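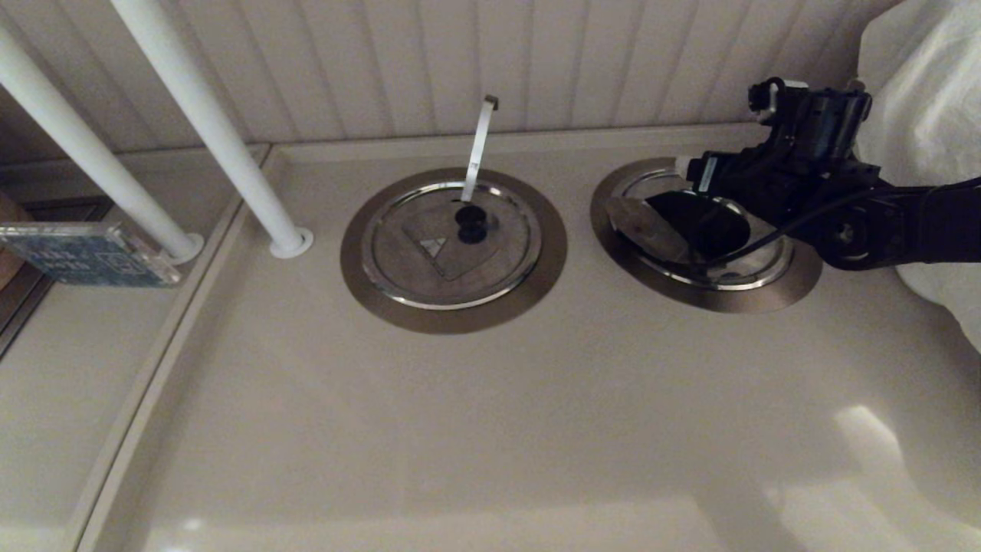

Benito Quintana

Mulligan calls its open day "a morning inside the modern home." It runs 4 hours, and I would have been happy with 2. The showroom sits at the end of a bus line, past a tire place and a storage yard, and the sign for visitor parking points at a locked gate.

I went because my sister is redoing her kitchen and has been quoted for the Ganach range, which is the expensive one. I wanted to hear how they justify it. Mostly they don't. A young man with a headset told our group that Ganach cabinets are "built around how you live," and when a woman near me asked what the hinges were rated for, he said somebody would follow up by email.

The display kitchens are pretty, I'll give them that. Cream counters, white beadboard on the walls, metal fittings set down into the countertop so they sit low. I kept thinking about crumbs in all those grooves. My own kitchen had beadboard when we bought it, and I spent a winter with an old toothbrush before I tore it out.

The talk on counters was the best part. Mounir Helmy, who fits them for a living, passed around sample blocks and let people go at them with keys. He was the only person all morning to say a price out loud: 200 dollars extra for each cutout after the first 2. It isn't in the brochure – I checked twice. He also said he would put the cheaper Erketti surface in his own house, and the headset man moved us along fairly soon after that.

Lunch was a wrap and a bottle of water. The plant tour was "paused for the season," with a note saying it may be back in October, so what we got was a video of the plant, shown in a room next to the plant.

My sister asked what I thought. I told her to call Helmy, get the cutout charge in writing, and skip the beadboard. She likes the beadboard.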